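坎德科姆散装小件商品单位标价办法公布，秋季起分两步施行

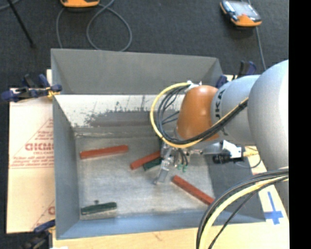 灰色金属箱底部的红色和深绿色条状物。

坎德科姆（Cundcombe）镇议会日前公布散装及小件商品单位标价办法，要求镇内零售店铺在货架或容器旁同时标出单件售价和每百克售价。办法分两步施行，面积较大的店铺从9月开始，其余店铺从次年1月开始。镇内登记在册的238家零售店铺均在适用范围之内，流动摊位暂不列入。

按照办法，凡以散装、拆零或按件方式出售的商品，包括食品、蜡烛、肥皂、五金小件和文具，都要标明单位价格。食品和日用品以每百克计，液体以每百毫升计，钉子、垫圈一类五金件可以在每百克和每百件之间任选一种，但同一家店铺内同类商品的标法须一致。标签字高不得小于四毫米，单位价格的字号不得小于单件售价字号的一半。手写标签可以使用，要求字迹清楚，不得涂改。

镇消费事务办公室主任恩内卡·阿布巴卡尔（Nneka Abubakar）在说明会上表示，过去两年收到的价格类投诉中，与虚标、多收有关的很少，大部分是顾客回家以后才发现商品分量变了。“价格没有动，东西轻了，顾客站在货架前看不出来。”她说，“我们管不了厂家做多重，能管的是店里怎么写。”

该办公室去年共受理各类消费投诉1829件，比前一年略有增加，其中220件涉及商品减重或规格变更，主要集中在零食、洗涤用品和宠物食品。办公室逐件核对后认为，多数商品包装上已按规定印有净含量，店铺和厂家均无违规，投诉人也未能获得退款。阿布巴卡尔说，这些投诉处理起来最费时间，工作人员要写很长的答复，结果双方都不满意。

坎德科姆现行的标价规定只对预包装食品提出了单位价格要求，而且只适用于营业面积超过280平方米的超市。镇上符合这一条件的超市有三家，其中一家位于火车站旁，另外两家在南面的环路上。老街一带的杂货店、五金店和糖果店多年来只标单件价格，有些商品装在箱子或罐子里，价格写在箱沿的纸条上，还有的店铺需要顾客开口询问。

办法草案在春天征求过意见。收到的书面意见里，顾客一方多数赞成，店铺一方意见不一。反对较多的是标签更换的频率。散装商品批次多，同一种商品前后两批的单件重量可能不同，草案原本要求每到一批货就重新称量并更换标签，正式文本改为单件重量变动超过百分之五时才须更换，更换期限由当天放宽到三个营业日。

另一处改动涉及混装销售。老街几家店铺长期把不同口味或不同颜色的同类小件放在一个容器里，统一按件卖。草案要求混装商品按品种分别标出单位价格，店铺认为做不到。正式文本规定，同一容器内商品售价相同、单件重量差别不超过百分之十的，可以合用一张标签，按其中最轻的一种计算每百克售价。差别超过百分之十的，仍须分开摆放或分别标明。

在老街经营杂货的布雷尔塔罗（Breltaro）商行对最后的文本表示可以接受。商行负责进货的店员说，店里按件卖的东西有几百种，真正经常变重量的只是其中一部分，三个营业日够用。她担心的是旺季，12月前后每天都有新货到店，收货、上架和结账往往是同一批人在做。商行已经向镇议会询问，年底前后的几个星期能否再延长期限，目前还没有得到答复。

从事小商品批发的兹瓦内（Zwane）公司向镇内许多店铺供货。该公司表示，将从8月起在送货单上增加单件重量一栏，供店铺直接抄写，不另收费。公司同时提醒，送货单上的重量是厂家提供的标称值，与实际称量的结果可能有出入，店铺如果对某批货有疑问，应当自己抽样。办法规定，店铺依据供货单据标价的，发现误差后在期限内更正即可，不予处罚。

称量设备的费用是说明会上问得较多的另一个问题。按规定，用于标价的秤须经检定，检定有效期为一年。许多小店只有一台用于结账的秤，有些按件卖货的店根本没有秤。镇议会决定在图书馆一层和南区服务站各设一处公用称量点，店铺可以带样品前往免费称量，工作人员出具盖章的重量单，有效期与该批货相同。图书馆的称量点从8月开始服务，每周开放两个上午，时间为八点三十分至十一点；南区服务站的时间还在商定。

罚则部分较为宽松。首次发现未标单位价格的，由工作人员当场告知，并给予十四天改正时间；期满未改的，发出书面警告；再次检查仍未改正的，才处以罚款，数额按违规商品的种类计算，每次检查设有上限。故意标低单位价格误导顾客的不适用这一程序，按现行的虚假标价条款处理。阿布巴卡尔说，第一年的重点是上门指导，办公室没有设定罚款指标。

执行人手方面，消费事务办公室现有工作人员8人，其中两人负责现场检查。办公室计划先走完适用第一步的大店，再按街区逐个走访其余店铺，预计到次年春末完成第一轮。走访不预约，在正常营业时间进行，检查人员会出示证件，并留下一份写有检查结果的回执，店铺应当保存一年。

邻近的斯塔斯登（Stastden）镇三年前实行过类似规定，范围只限食品。据斯塔斯登镇议会提供给坎德科姆的材料，实行第一年店铺的标签错误较多，常见的是把每百克价格算成每公斤价格，或者忘记随促销价一并改动；第二年起错误明显减少。材料中没有关于商品售价变化的内容。斯塔斯登方面建议在促销标签上单独留出单位价格的位置，这一条已经写进坎德科姆的办法附件。

促销商品的标法在附件中占了较长篇幅。买二送一、第二件半价等促销，须以顾客按促销条件购买后的实际总价和总重量计算单位价格，同时保留原单位价格供比较。临近保质期降价的食品，如果每天售出数量很少，可以只标折后单件价格，但须注明降价原因。季节性礼盒里装有不同种类商品的，不要求标单位价格，需要在盒外列明各种商品的数量和净重。

以下几类商品不在适用范围之内：单件重量不足五克的商品、现做现卖的餐食、鲜花和盆栽、二手商品，以及慈善义卖的物品。面包店出售的面包原本拟列入豁免，征求意见时有居民提出同名面包在不同店里大小相差很多，最后改为单件超过三百克的面包须标单位价格，小面包和糕点仍可只标单件价格。

老街的一些顾客对新办法反应平淡。一位常在布雷尔塔罗商行买东西的退休教师说，她买散装糖果只看一件多少钱，每百克的价格大概用不上，买洗衣粉时倒是会看。另一名带孩子购物的顾客说，希望标签的字再大一些，四毫米在货架最底层看不清楚。办法文本对标签的摆放高度没有作出规定，只要求顾客“无须移动商品即可看到”。

镇议会讨论办法时，还有议员提出要求店铺在商品减重后张贴告示，保留一个月。这一提议没有列入正式文本。持不同意见的议员认为，小店很难掌握厂家何时调整规格，告示的责任应由生产商或全国性连锁企业承担。议会决定将这一条留待第一轮走访结束后再议，届时由消费事务办公室提交一份书面报告，内容包括标签执行情况、投诉数量变化以及店铺投入的时间和费用。

办法全文和标签样张可以在镇议会服务大厅领取，也可以在图书馆服务台索取。标签样张有横式和竖式两种，店铺可以自行印制，也可以沿用原有标签，在空白处补写单位价格。消费事务办公室将在7月举办两场面向店主的说明会，一场在下午两点，一场在晚上七点，地点均为镇议会二楼会议室，内容相同，无须报名。不能到场的店主可以打电话到办公室，预约工作人员到店讲解。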